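Pear growers near Drornitz expect smaller crop after spring frost

Pear growers in the hills outside Drornitz say this year's harvest will come in well under last year's, after two nights of frost hit the orchards while the trees were in bloom.

The Drornitz Fruit Growers' Cooperative, which packs for most of the farms on the north side of the valley, put its early estimate at 2590 bins. Members were told of the figure at a morning meeting at the packing house on Clorklow Road. The cooperative has 12 member farms this year, the same as last.

"The low blocks got the worst of it," said Pravesh Ndlovu, who manages the packing house. "If your trees are up the slope you may not see much difference. Down by the creek there are rows with hardly any fruit on them."

Growers in the low blocks ran wind machines on both nights. Haruto Mizuno, who farms pears and a few acres of plums at the bottom of the valley, said the machines helped on the first night and did little on the second, when the cold air sat deeper. He lost most of the fruit on his oldest trees. The younger ones bloomed later and came through in better shape.

Mizuno said he had pruned as usual in February and would not have done anything differently. He plans to leave the old trees in for at least another season. 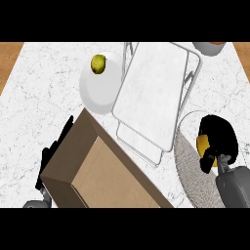 A green pear on a white plate.

The smaller crop is likely to be felt first at the farm stands. Ndlovu said the cooperative would fill its orders with grocery stores before sending fruit anywhere else, and that some stands may open late or close early. Bins for home canning, which are sold from the loading dock each fall, will be limited to one per household. Last year the dock sold 380 of them.

Prices have not been set. The members will vote on them after the first picking, when they have a better idea of size and sugar. Ndlovu said he expected the fruit that did set to be a little larger than normal, as there is less of it on each tree.

Picking should begin in the upper blocks and move down the hill over the following three weeks. The cooperative is hiring for the sorting line and for night work in the cold rooms. Applications can be picked up at the packing house office, which closes at 4 p.m.

Farms in the neighboring Plostska district reported less damage. The bloom there runs several days behind Drornitz, and most of the buds were still closed when the frost came. One grower with land in both places said his Plostska trees were carrying a full crop.

The cooperative is also looking at the cost of overhead sprinklers for the creek blocks. Water would have to come from the Msimang ditch, and the line would need 700 feet of new pipe before it reached the first orchard. The ditch company has asked for a drawing of the route and will take up the request at its next meeting.

The fall pear supper will go ahead as planned in the packing house yard. Tickets are on sale at the office.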